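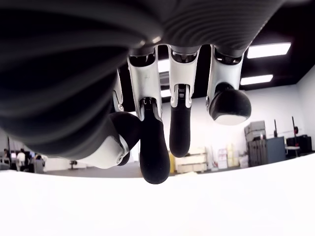
Chapter 3: What the Wrist Camera Knows

Filed under: Robot Software / Perception and Control

Start with the hand in the way. A camera at the wrist sees the fingers first, then the table, then whatever part of the room happens to be behind them. Ceiling lights between two fingers. Desks and people way off to the left. The planner wants exactly one thing from all this: where is the fingertip, and how far is it from the surface.

Hard to get. A brightly lit tabletop comes through as a flat white patch with almost no detail on it, so stereo matching has nothing to hold on to, and neither does a feature tracker. The features it does find are on the far wall. Boxes, shelves, light panels. Good corners, wrong depth. A tracker left alone will happily lock on to a stack of storage cases across the room and report that all is well.

By the end of the chapter you should be able to write the perception half of a reach: image in, fingertip-to-surface estimate out, with a number attached saying how much to trust it. The control half is Chapter 4. Have the transform library from Chapter 2 compiled before you go on, the exercises all call it.

3.1 Which way is up

Image up is not world up. Sounds obvious, breaks code every term. The wrist rolls, the camera rolls with it, and any line in your program that says "table is in the bottom of the picture" is now wrong. Same for "lights are at the top" and for the crop window somebody hard-coded to save time.

Fix it at the source. Every image gets stamped with the wrist pose at capture time – capture, not arrival – and gets passed along with that pose attached. In Tukton, the small library used in this book, the pair is called a view. Functions take views. A bare image should be a type error. 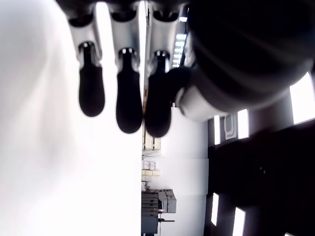
Figure 3.2 Wrist view with the room on its side. The white surface lies along the left, the fingers still hang from the top.

Compare it with the opening picture. Fingers come in from the top in both, the room doesn't stay put. Useful fact. Things bolted to the same link as the camera keep their place in the image, and the fingers move only as the joints move, so their outline can be predicted from the joint angles. The prediction gives a mask. Mask first, then look for the surface. Doing it in teh other order puts black fingertips into the surface fit and the plane tilts toward the hand.

3.2 Timing, briefly

Our test log for the exercises, flarkside.log, holds 253 views. In 67 of them the joint reading is older than the image. Don't throw these out. Interpolate between the readings on either side, widen the error bar, carry on. Dropping them leaves gaps and the filter in section 3.4 gets jumpy.

Before reading on, run view_check on the log and write down which views fail and why. Some will fail for two reason at once. Keep the list, you'll need it in 3.3.

Related chapters
Chapter 2: Frames, Transforms and the Tukton Library
Chapter 4: Closing the Loop on a Reach
Appendix B: Installing the Irkero Simulator
Lab sheet: Masking the Hand from Joint Angles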